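Cork, again

Half an hour before I have to be out of the door so this will be quick.

I gave up on the kitchen noticeboard. For good this time. It was the cheap sort from Korkham, the shop by the station, and it shed. Crumbs on the worktop every time a pin came out. Crumbs in the butter once. The pins never held anything heavier than a dentist card, and the takeaway menus just slid down behind the bread bin and lived there.

So all of November has been about where paper goes. Exciting life.

Tried so far:

A magnetic strip. Fine for knives, useless for a school letter, it curls over and you read the back of it.

A drawer. We don't talk about the drawer. I emptied it and found 54 receipts (yes I counted, I was putting off the ironing) and a guarantee for a kettle we no longer own.

An app called Wonel, where you photograph everything and it files it for you. Did it for 3 evenings. It put the gas bill under Holidays. Deleted.

What has stuck, sort of, is a plain ring binder and a hole punch. Grey binder, 500 sheets it says on the spine, though I doubt it would shut. Bills at the front, school in the middle, anything with a date on it gets written on the calendar and then binned. Binned! That's the bit I never did before. Takes me roughly 10 minutes after tea.
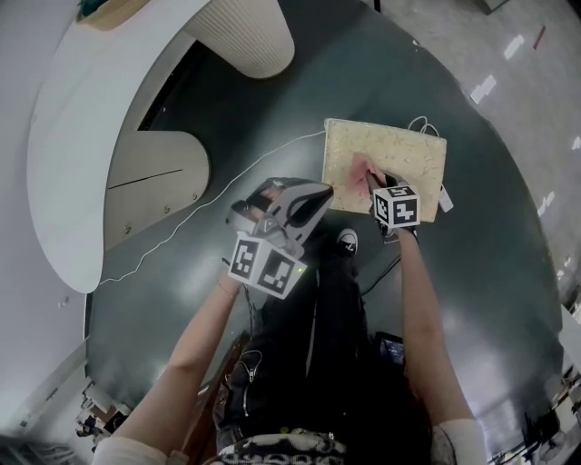 Pink thing, beige board, both hands busy.

Still want something on the wall though. Bare patch where the old board was, four holes and a lighter square of paint. Sola do a felt one in dark green that I keep going back to look at, but it's teh price of a decent coat. Might just fill the holes and paint over.

Anyway. Bus. If anyone has a felt board and it hasn't gone bobbly, tell me in the comments, I'll read them tonight.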